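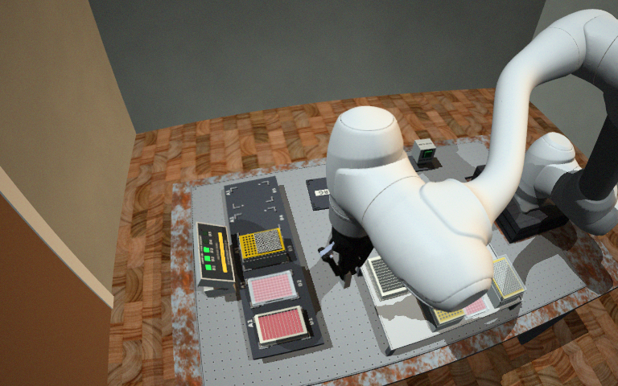

Traslow water hardness readings

README for release 7, March 2012

Contents

This release holds tap water hardness readings from kitchens and workplaces in the Tapia valley, with the notes needed to read them. Each row is one sample. The main file is hardness.csv, in UTF-8, with commas between fields and a header row. Sites are listed in sites.csv and joined on site_id.

Fields

site_id: four letters, fixed for the life of the site
drawn: date the sample was drawn, year first
hardness: total hardness in mg/l as calcium carbonate
method: T for titration, S for test strip
flush: minutes the tap ran before drawing
remark: free text, often blank

Method

Samples were drawn from the cold tap into clean 250 ml bottles, filled to the brim and capped. Titration was done with EDTA at pH 10, using Eriochrome Black T as the indicator. Each titration was run twice and the mean entered. Where the two runs differed by more than 13 mg/l, a third was made and the odd one dropped.

Strip results are coarse. They are given as the midpoint of the colour band and should not be averaged with titration results – filter on method first.

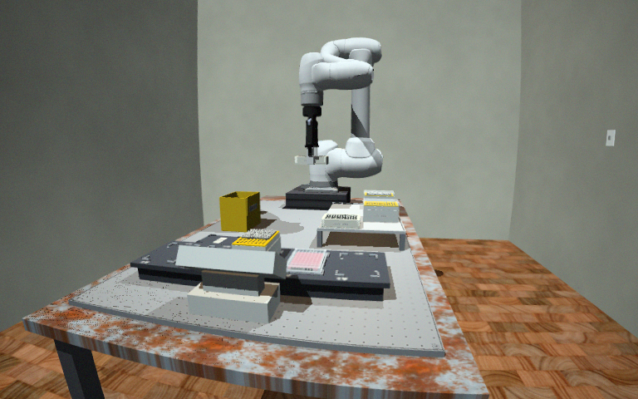

Laboratory table with perforated breadboard platform and arm.

Known problems

Rows from the Laleo sites before October have no flush time. The field is blank, not zero.

17 rows carry the remark "softener". These taps sit behind an ion exchange unit and say nothing about the mains supply. They are kept so that row numbers match release 6.

Site DRVA (Drivley, upper road) changed supply partway through the series. Treat it as two sites.

Values above 2000 in earlier releases were entry errors with a missing decimal point. All have been corrected against the paper sheets.

Use

Free to copy and reuse with credit to Traslow. Corrections go to Dinesh Rajan, with the site_id and date drawn. Titration sheets are held by Leilani Castellanos and can be copied on request.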